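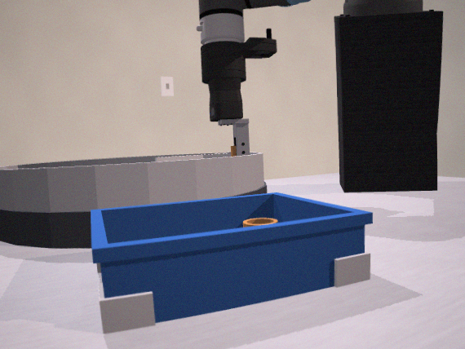

Page last changed: 19 June 2022

Home | Visits | How-tos | Kit list | Contact

How to run the ring sorting demo on an open day

Quick write-up before I forget it all. We ran this at the Pravdale open day, simulator on the big screen, visitors crowding round. Same steps work for a school visit. You need a laptop, a screen people can see from the back, and the Nondik scene file.

What the demo is: arm on its black pedestal, big round container, blue bin in front. Orange rings go from the round one to the blue one. That's the whole job. Don't add more – people get it straight away and then ask good questions.

Before the doors open

1. Load the scene and let it settle. 30 seconds, don't touch anything.
2. Set the view low and close to the blue bin. You lose the bottom of the bin that way but you get the gripper nice and big.
3. Drop the arm speed. Full speed looks like a mistake to anyone who hasnt seen it before.
4. Do one dry run start to finish. Then reset. I forgot the reset in February and opened with a full bin.

Running it

Start with the arm over the round container and say what it is going to do. Then let it go. No talking over the first pick.

After that pause whenever you like – space bar on the Volter build, P on the older one. Good place to stop is just after the arm has let go and come up clear.

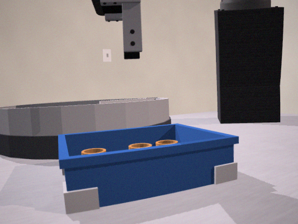
Leave it paused and ask the visitors where they would put the next one. Kids point at the screen, adults go quiet for a bit. Then press play and see who was right.

If a ring lands on its side leave it. Carry on with the next. Resetting halfway loses the crowd, and teh arm copes with it most of the time.

Hand over the controls for the last go. Arrow keys only, one axis at a time. Keep the close button well away from small fingers.

Timings

A full run is 6 minutes with pauses. We got 92 people through in one afternoon, small groups, and that was plenty. Bring water, your voice goes.

Handouts: printed 200, ran out of the ones with the keyboard shortcuts on. Print more of those, fewer maps.

Packing up – save the log first, then quit. Other way round and its gone.

Shares 30 | Comments 6

Related
Setting up a screen in a bright hall
Bortolotti workshop visit – what to bring
Keyboard shortcuts sheet, Volter build
Nondik scene files, where to put them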